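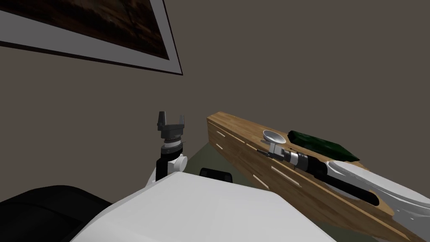 Gellerov Counter Demonstration

Two-arm simulation package for open days, site visits and classroom use

Product group: Demonstration software
Supplied by: Addo
Licence: Single site, 12 months
Page last revised: July 2023

Overview

The Gellerov Counter Demonstration is a ready-made program for showing visitors how a two-armed robot goes about ordinary work at a counter. It runs entirely in simulation. The host needs a computer, a large screen and a person who has spent a morning with the operator guide. No robot has to be on the premises.

The package was put together for organisations that open their doors a few times a year and want visitors to follow a robot task from start to finish, ask questions and have a go themselves. It is used by workshops, training colleges and libraries, and by firms that own a real two-armed robot but prefer to keep it in its cell while the public is in the building.

The setting is domestic and kept plain. There is a wooden counter with a small white dish on it, a plain wall behind and a framed picture on the wall. The view looks across the robot's own torso toward the counter, so visitors see the work from the robot's side of it. Many people find this view takes a minute to get used to. We suggest leaving the simulation paused when a group comes in and letting them work out which arm is which before anything moves.

What the demonstration covers

The standard program has four parts. They can be run in order or on their own.

Part 1, Reach. One arm extends along the counter toward the dish and stops beside it. The other arm stays raised, clear of the work. The operator can step through the motion one joint at a time, and this is the part that gets the most questions from adults. Allow extra time here if your visitors have a trades or engineering background.

Part 2, Grasp. The gripper closes on the rim of the dish. The operator can change the approach angle and the closing force and run the grasp again. Poor settings will make it fail, and we recommend showing at least one failure. A shallow dish is harder to pick up than a cup or a box, and it is easier to show that than to talk about it.

Part 3, Move and place. The dish is lifted and set down at a point chosen by a visitor. If the point is out of reach, the program says so and marks the limit of the arm's travel on the counter.

Part 4, Visitor control. A visitor takes over one arm with the hand controller while the operator keeps the stop key. Turns are timed. The default turn is 58 seconds and can be lengthened in the settings.

Running time

A full run with questions fits inside an hour. Parts 1 and 2 together make a good short session for school groups or for an open day where people drift in and out. We don't recommend running Part 4 by itself with a crowd. People who haven't seen the earlier parts tend to drive the gripper straight into the counter, and the reset takes longer than their turn did.

Group size

The hand controller suits groups of up to 20. Larger groups can watch Parts 1 to 3 on a projector without difficulty, but Part 4 becomes a queue. For bigger crowds, order a second controller and run two stations side by side. Each station needs its own computer.

How it was used at Drarlow

The package had its longest public outing at the Drarlow open day in February, in the main training hall. Two stations ran from ten in the morning until four in the afternoon, and the door count for the hall was 357. The stations completed 244 visitor turns between them, not counting staff.

Several changes came out of that day and are in the current version.

The pause screen used to dim the picture. Visitors took this to mean the program had stopped working and walked off, so the pause screen now stays at full brightness with a small banner along the bottom.

The controller's buttons were labelled by function. At Drarlow the operators ended up putting coloured stickers on them, and the controllers now ship with coloured caps.

The reset after a dropped dish took too long. It has been shortened, and the operator can trigger it from the keyboard without going back to the menu.

The most common request was for both arms to be used at once. The standard program moves one arm at a time. A two-arm handover is available in the extension set listed further down.

Equipment needed on site

One desktop or laptop computer per station, with a dedicated graphics card. The operator guide has the full list of tested cards. Integrated graphics will run Parts 1 and 2 but stutter badly in Part 4.

One screen per station. A television is fine. Set it to its lowest-delay picture mode, often called game mode, or visitors will feel the arm lagging behind their hands.

A table for the controller at a height that suits both children and adults. Wheelchair users need clear space under the table, so avoid the kind with a storage shelf.

One power board per station and enough tape to cover the leads.

An internet connection is needed for installation and licence activation only. Once activated, the program runs offline.

What is in the box

Program installer on USB stick
One hand controller with coloured button caps and three metre cable
Operator guide, printed and spiral bound
Two laminated station cards with the controller layout
Licence card

The licence card carries the activation code. Please keep it somewhere other than the station table. Replacement codes can be issued but take a few working days.

Preparing for a visit

Install and activate at least a week before the event. Most of the support calls we get come in the day before an opening, and nearly all of them concern graphics drivers.

Run every part once on the computer and screen you will be using. Check the text size from the back of the room.

Have two operators per station if you are open for more than three hours. One runs the program while the other talks to the people waiting, then they swap. The work is not hard but it is repetitive, and the talking wears people out faster than the driving.

Decide beforehand how you will answer questions about real robots. The simulation shows reach, grasp and placement fairly. It does not show noise, heat, wear or the guarding that a real arm needs around it. If you have a real cell on site, a walk past it after the session works well. If you don't, the operator guide includes four pages of background on guarding and safe distances.

For school groups, send the teacher the worksheet in advance. It is written for ages nine to 13 and can be printed in black and white.

Known limits

The dish is modelled as a rigid object and will not chip or break, however it is dropped. Liquids are not simulated.

The wall, the counter and the picture are fixed and can't be moved or recoloured in the standard program.

The viewpoint can be turned and raised but can't leave the robot's side of the counter.

Sound is off by default. The recorded motor sound can be switched on, but it becomes tiresome in a small room.

Options and extensions

Second controller. Identical to the supplied one. Needed for a second station.

Two-arm extension set. Adds the handover task and a tray carry. Needs the current version of the program.

Grustotside workshop kit. A half-day teaching plan with printed handouts, first written for the Grustotside training centre and now offered to all licence holders. It covers joint limits, gripper choice and simple path planning, and assumes no programming.

Travel case. Hard case with foam cut for two controllers, the guide and the USB stick. It does not hold a laptop.

Hire

The full package, with computer and screen, can be hired by the day or by the week. Hire includes delivery, setup and a short handover to your operators. We don't supply operators for hire bookings, but we can put you in touch with licence holders who have run the program before and are willing to help out. Book at least six weeks ahead for the autumn school holidays.

Returns and support

Unopened packages can be returned within 30 days. Once a licence has been activated the program can't be returned, but a faulty controller will be replaced at any time in the first 12 months. Please send the old controller back in the same carton with the cable attached - we reuse the parts.

Support is by email and phone during business hours. On event days, licence holders can book a support line in advance at no extra charge. Bookings close at noon on the working day before the event.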